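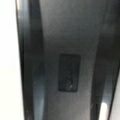
From: clubs desk, Pevel Elementary
Date: 2024-11-21
To: afterschool list
Re: late bus and the winter club sign-up

Hi all,

Quoting the bit I'm answering so people who joined this month can follow along:

> We're at Tunik and thinking of adding a late bus for club
> kids after the break. Right now parents pick up from the
> gym door and it's a mess, and we know some families skip
> clubs because they can't get here by then. How did Pevel
> set theirs up, and did sign-ups change? Also, are you
> still using Jilier for the forms or did you go back to paper?

OK, so, the late bus! We started it last May as a tryout for the last stretch of the year, and we kept it. Our bus has 38 seats and we had 283 club sign-ups this fall, which sounds like a disaster until you remember that clubs are spread over the week and plenty of kids walk or get picked up anyway. The worst day for us is drama plus chess plus cooking, and I've begged the office to move cooking. (Still begging.) 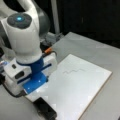
The route is the part I'd do differently. We tried to copy the morning route, stop for stop, and the kids at the far end of Liepiņa Road were getting home way past dinner. Now it's a handful of stops at places with a light and a sidewalk, and families meet the bus there. I got a few grumpy emails the first week and then they dried up.

As for the schedule, clubs let out, everybody has a snack in the cafeteria, and the bus goes 30 minutes later. Don't cut that gap. The cooking kids have to wash up and the drama kids can never find their shoes.
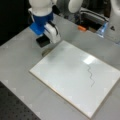

Can a child ride the late bus on a day they don't have a club?

Only if the office has a note from home by lunchtime and there's a seat left after the club kids are counted.

We put that on the form in bold and I still get calls about it — I'd put it on the first page if I were you.

On Jilier, we're still using it for sign-ups, but I print the bus list every afternoon. The driver wants paper and so do I. Set the cap on each club before you open the form. We forgot with chess, which was supposed to stop at 30, and I spent an evening calling parents to apologize.

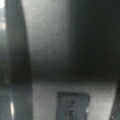 Close-up, with a pale patch at upper left.

Happy to send our permission slip and the stop list if Tunik wants them, just write to me off list. And if anybody has a decent way to handle kids who switch clubs halfway through, please share, mine is sticky notes.

Clubs desk, Pevel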